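Zetmont Twin Bench Arms (ex-demo pair) - fault history and what you get

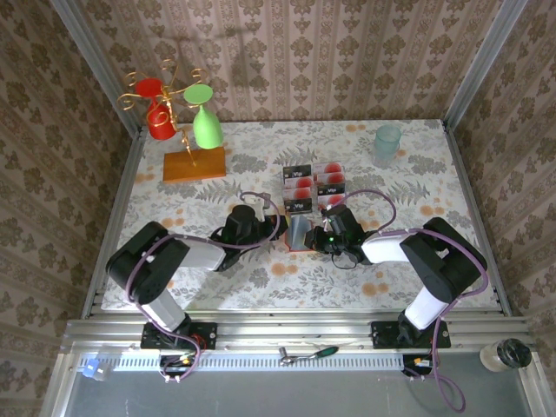 The Zetmont pair on the test bench, both grippers close to the work.

We sell used automation kit and we read the brochures so you don't have to believe them. The Zetmont pair is two small white and black arms with parallel grippers, sold together with their rail plates. The maker calls it "collision aware". Please read the next part before you order.

What went wrong

In November a pair from the same batch closed on one item from both sides and neither arm gave way. The collision stop is meant to trip in 2 seconds. It took 21. By then the right wrist had a cracked housing and the supply was hot enough to smell. Rondus, who distribute the arms, put it down to "unusual cable routing". We asked what usual routing looked like and were sent the brochure again.

Nomvula Hendricks on our bench traced it to the firmware. Each arm watches its own load and takes no notice of the other's. With both pushing against the same thing, each one reads the load as normal grip.

The fix, so far

Rondus issued version 3 in reply. It shares the load reading between arms, and on our bench it has stopped every time we have set up the same clash. We ran it for 400 cycles. That is a decent start and no more than that - we would not call it proof, and the release note doesn't mention the fault at all.

The cables are a separate grumble. They run outside the links and hang in loops past the base, where a sleeve or a chair can catch them. Clip them back before first power-up.

Before you buy

Check the firmware version on both arms. They update one at a time and will run happily on different versions, with the old fault still there.
Fit a hard-wired emergency stop. The on-screen one is not a safety device, whatever the menu says.
Do not use the pair where anyone's hands can reach the grippers.

Supplied with: two arms, two grippers, two mounting plates, cables. The Moffat guard kit and the Histard stop button are sold separately, and we think they should not be.

Returns accepted if the stop test fails on your bench. Send us the log file with the arms.

Page last checked March 2026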